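Subject: Re: [vosent-users] Self-occlusion filter and wrist views after the planner update
Date: May 23, 2026
From: Jurdale Controls Group
To: vosent-users

The Yazzie integration group wrote:
> We have moved to the current Vosent planner and still see plans rejected
> with "start state in collision" when both arms are close to a shared
> object. The joint states are valid. Is the fault in the collision model
> or in the perception input?

Thank you for the report. We have reproduced the behavior at Jurdale and believe the fault lies in the perception input. Our test places both grippers at a white lattice frame on a table covered in black fabric, with a single planning world for the two arms. 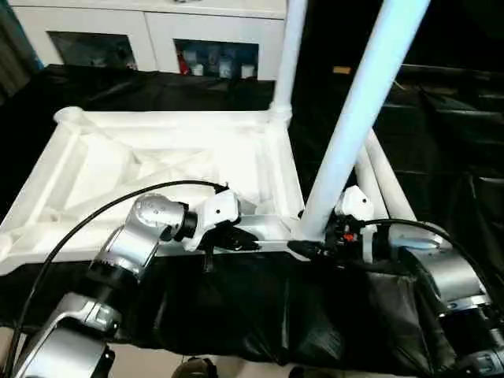 The planner log contains 3,955 requests. Of these, 506 were rejected at the start state, and in nearly every rejected request the colliding voxels lay on the surface of one of our own arms. The self-filter removes points that fall inside the padded arm model, but it uses the joint state at the time the cloud is processed. It should use the joint state at the time of capture. When an arm is moving, the two differ enough to leave a thin shell of points behind.

We ask that sites make the following changes until a corrected package is released:

self_filter/use_capture_stamp: true
self_filter/joint_buffer_length: 1000
octomap/clear_on_replan: false

The last setting matters. Clearing the map on every replan hides the problem and also discards real obstacles – we do not recommend it for two-arm work.

A separate matter concerns the wrist cameras. The Dalleletti calibration tool accepts any view with enough features, including views in which an arm section covers much of the picture. Such views should be masked before they are passed to the tool.
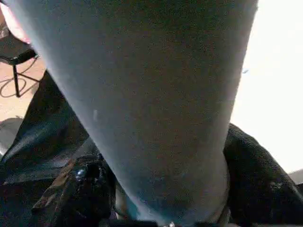

Wrist camera view with an arm section at close range.

The mask can be rendered from the same arm model that the self-filter uses. A patch for this is under review and will be posted to this list when the tests pass. Sites that cannot change their configuration may remain on the November release, which is not affected by the time stamp fault.

Please send further logs as attachments, with the joint state topic included.

Jurdale Controls Group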